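Traltent Print and Drawing Group
Minutes of the meeting held on 17/06/2025 in the upstairs room, Edwards Gallery

Present: Eifion Owen (chair), Mali Ellis, Nia Edwards, Gwawr Phillips (minutes)
Apologies: Tadhg Fitzgerald

1. Minutes of the last meeting
Agreed as correct, with one change. Under item 4 the paper size should read A3, not A2. Gwawr to correct the copy on the website.

2. Matters arising
The blanket for the etching press has been replaced. The old one is being kept for proofing. Mali has returned the two borrowed linocuts to their owner and has a signed receipt.
Eifion has still had no answer from the framer about the cracked glass on the harbour drypoint. He will ring again and, if there is no reply before the end of the month, take the work elsewhere.

3. Summer exhibition
Nia reported that 40 works have been entered, which is as many as the two downstairs rooms will take. Entries are now closed. Three members sent in work without a title or edition number and Nia has written to them.
There was some discussion about the hang. Mali would like the large woodcuts together on the long wall. Eifion felt they would crowd the small mezzotints next to the door and suggested moving the mezzotints to the back room, where the light is lower. Agreed to try Eifion's layout first and look at it on the hanging day.
Labels to give artist, title, medium, edition and price. No biographies on the wall this year. A printed list will be kept at the desk.
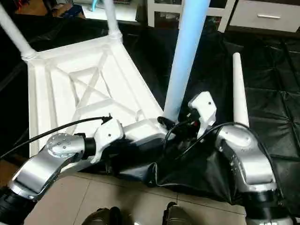 Commission stays at the same rate as last year. Nia asked that members be reminded that the price on the entry form is the price on the wall, and that it cannot be changed once the list has gone to print.
Opening evening: Gwawr to order glasses. Mali's sister will play the harp for the first hour if the hall next door is not in use.

4. Catalogue
Two quotes were received. Fullon would print 500 copies on uncoated stock, stapled, with a colour cover. Ulla would print 1,000 on a thinner paper for slightly less per copy. Nia pointed out that we still have two boxes left from the last catalogue and that the larger run makes no sense at the moment. The sample from Fullon was passed round. The blacks were good but the pale greys in the aquatint had gone a little pink.
Agreed to go with Fullon, provided a second proof of the aquatint page is seen first. Proposed by Nia, seconded by Mali.
Tadhg sent a note to say that the introduction is written but too long. Eifion to cut it to a single page and send it back to him for approval.

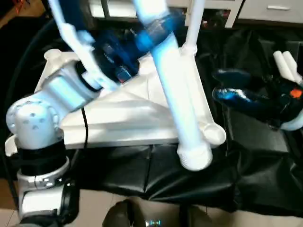 5. Accounts
The balance stands at £3,080. The rent on the print room is paid up to the end of the quarter. Ink and newsprint cost more than expected, mostly the oil-based black, and Mali asked whether members using the press outside class times should pay something towards materials. Eifion was against a fixed charge. Gwawr suggested a tin and a notebook beside the press. Left for the next meeting, when Tadhg can be present.

6. Portfolio exchange
Eleven members have signed up. The theme is "Low Water". Paper to be no larger than 28 x 38 cm, any print process, hand-signed in pencil. Digital prints were discussed again. Agreed that they may be included if some part of the image is printed by hand.
Mali will make the folders. Finished prints should be left with her flat and interleaved with tissue. 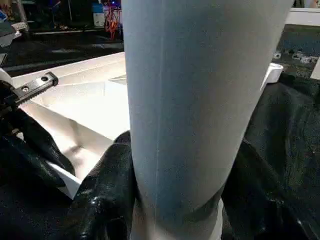 7. Any other business
Nia has been offered a plan chest, six drawers, free to anyone who can collect it. It would fit under the window if the drying rack were moved. Eifion to measure the stairs.
Gwawr asked for the group's two life drawing easels to be returned. One is thought to be with Tadhg.
The rags bin was left full again. Members are asked to empty it when they finish.

8. Next meeting
Date to be fixed by email once Tadhg is back. Catalogue proof and press charges to be on the agenda.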